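Move-out and pre-listing walkthrough, Fanedwood townhouse, unit 8
2025-08-14 | By the Starkico inspection desk
2 comments | 3 shares

The listing says "turnkey." I have read that word on a lot of listings and I still bring a ladder.

FRONT DOOR AND ENTRY
[x] Deadbolt throws fully
[ ] Door closes without a shoulder – FAIL. Seller's note blames the humidity. The top hinge has one screw in it.
[x] House number visible from the street

SMOKE AND CO ALARMS
[x] Hallway alarm sounds on test
[ ] Alarm in each bedroom – FAIL, back bedroom has a bracket and no alarm
[ ] CO alarm near the garage door – there is one, dated long past replacement. I don't count it.

KITCHEN
[x] GFCI outlets trip and reset
[ ] Range anti-tip bracket – not found. The brochure calls this a "chef's kitchen."
[x] No active leak under sink. There is an old stain and a very new shelf liner on top of it. Recheck after running the dishwasher.

BEDROOMS
[x] Windows open and stay open, front bedroom
[ ] Windows open and stay open, back bedroom – painted shut. This is the second way out in a fire, so it goes at the top of the repair list.
[x] Closet light has a cover

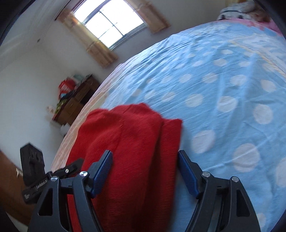 The seller wants the back bedroom window called cosmetic. I won't. Cut the paint line, free the sash, and I'll come back and try it myself.

WATER HEATER AND PANEL
[x] Relief valve has a discharge pipe
[ ] Panel labeled – partly. Two breakers say "misc."
[ ] Service record – a Zerkari invoice, no. 3751, from April. It says "checked all." Checked all what?

OUTSIDE
[x] Handrail solid at back steps
[ ] Gutters clear – FAIL on the north side
[ ] Grading slopes away from wall – hard to say under that much fresh mulch

COST NOTE
The seller's agent at Yoo offers a credit of $900 for everything above. That may cover the alarms, the bracket and the window. I doubt it touches the gutters. Get written quotes before anyone signs.

Result: NOT CLEARED. Reinspect after repairs.

Contact the inspection desk | © Starkico | Back to top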